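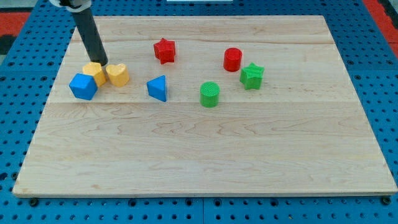 Photo: Jouko Hyvönen / Murnell student workshop

Projects > Student reports > Robotics > Comparing two controllers for tabletop pushing

Comparing two controllers for tabletop pushing
Jouko Hyvönen
Final report, handed in 19th July

14 shares | 3 comments

1. Aim

The project compared two controllers on the same arm and the same pushing tool. The first, Pletirer, follows a planned path and holds position stiffly. The second, Cutolard, follows the same path but lets the tool give way when the side load rises. The question was which of them moves a chosen block to a target with less disturbance to the blocks next to it.

A gripper was considered in September and dropped. The work is on pushing only, and fingers would have added a second source of error.

2. Set-up

The work surface is a board of glued wooden strips laid on the blue perforated platform. The tool is a black cylinder with a flat circular tip. It reaches the board at a slant from the mount, so the lower edge of the tip meets the block first unless the wrist is corrected. Both controllers used the same wrist correction.

The test pieces are coloured blocks in red, green, blue and yellow. The shapes include cylinders, stars, a cube, a triangular prism and a yellow heart. They were placed towards the far side of the board, with the near part left clear as the target area. In the tight layout the yellow blocks stand against or beside the blue cube, and the tip starts behind one of them. In the open layout there is a gap on every side of the block to be pushed.

Block positions came from a fixed camera and were read by the Moulin tracker before and after each push. Readings taken while the tool was over the board were not used, as the tool hides part of the layout.

3. Method

Each push ran as follows: approach, lower, wait 800 ms, push, stop, lift. The wait lets the arm settle. Path, speed and stopping point were kept the same for both controllers. The order of controllers was mixed within each session.

A push was marked as good if the block ended within 2 cm of the target and no other block was knocked over. After removing runs with a lost camera reading, 246 pushes were left for comparison.

4. Results

In the open layout the controllers could not be told apart. Both pushed the cylinders cleanly when upright. Stars lying flat turned as they moved, and the final angle varied from run to run under both.

In the tight layout Pletirer reached the target more often but carried neighbouring blocks with it. Cutolard disturbed them less and stopped short more often, mainly where one block leaned on another. Raising its load limit reduced the short stops, but a high limit made it behave much like Pletirer.

Upright stars fell under both controllers when pushed above mid-height. Lowering the tip cured most of this.

5. Limits

Only one tip shape was used. The grain and the seams of the board run across it, and friction along and across them was not measured separately. The load limit in Cutolard was set by hand.

6. Further work

The tight layout should be repeated with a narrower tip and with the load limit set from the first contact reading. Log files and the block drawings are in the Murnell project folder.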